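How to pack spray bottle and wet wipes in one carton so nothing leaks?

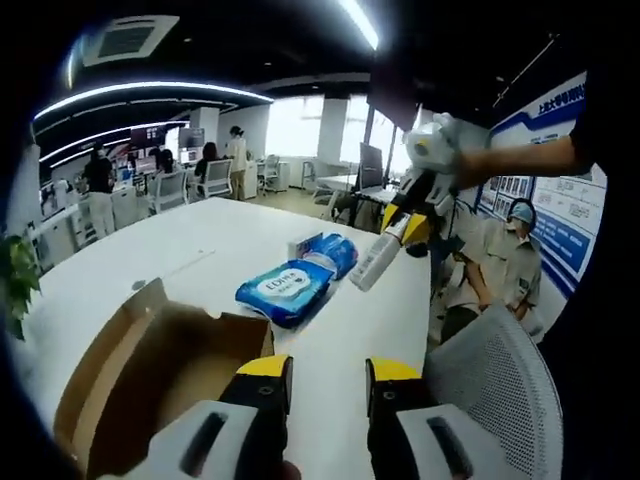 Our office sends a small cleaning set to each of our 8 branches, and every time somebody calls me that the carton arrived wet on the bottom. One set is a spray bottle, wet wipes and a few small things in boxes. I pack on a white table in the open office, in a plain brown cardboard box, and the wipes are the blue packs with EDHA on the label. Until now I put the bottle in last, lying on top of the wipes. Should the bottle stand or lie? And do I need to tape the spray head, or is a plastic bag enough?

Posted by Vinh Lâm, March 3, 2022

Junaid Awan
Let it stand, always. When it lies down the liquid pushes on the thread of the cap for the whole trip. I did this work at Mastness for four years and we packed in this order: tighten the cap by hand, one turn of tape where the cap meets the bottle, then a bag with a zipper. Bottle goes first, in a corner. The wipes go beside it with the flat side to the bottle, so they hold it. Small boxes fill the rest — if something still moves when you shake the carton, add paper. Also check that the carton is tall enough before you start. If the flaps press on the spray head, it will spray inside the bag.

kieu_858
tape is enough for me, never used bag

Avico
I agree with Junaid about standing, but please put also tape over the lid of each wipes pack. In September we had one carton where the bottle was fine and the water came from the wipes. Write "this side up" on two sides, too. The driver does not always read it, but sometimes he does.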